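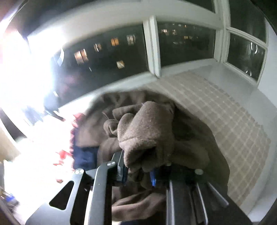

Weekly walk-round: Zuvia Launderette, Prumow Road branch
Date: 11/11/19
Completed on the late shift

1. Front door and closer
Pass. Shuts by itself, at the speed of a bank vault. Customers with full arms have views on this.

2. Windows
Pass, with a comment. No cracks. Catches all hold. The sills want a wipe and have wanted one since June.

3. Floor
Fail. The mat by the entrance has curled at one corner again and is lying in wait for ankles. Taped down for now. The tape has been added to the list of things to replace.

4. Dryers 1 to 5
Lint screens cleared on all of them. Number 4 yielded enough to knit a second customer. Door seal on number 2 is perished; sign put up, sign ignored, machine switched off at the wall.

5. Washers
Pass. Hoses dry, no bulges. The Zanen by the back wall still walks during its spin and has now travelled far enough to pay rent. Fernandes to come and level the feet.

6. Fire extinguisher
In date, pin in place, gauge in the green. Coat found hanging on it. Coat moved.

7. Emergency exit
Clear, apart from three trolleys. Now clear.

8. Change machine
Loaded with 300 in coins. Casing locked. Somebody has fed it a button.

9. Lost property
More than 100 socks, no pairs. Not strictly a hazard, but the shelf is bowing. Bag up anything older than a month.

Actions before next check: mat, seal on dryer 2, Zanen feet, sills.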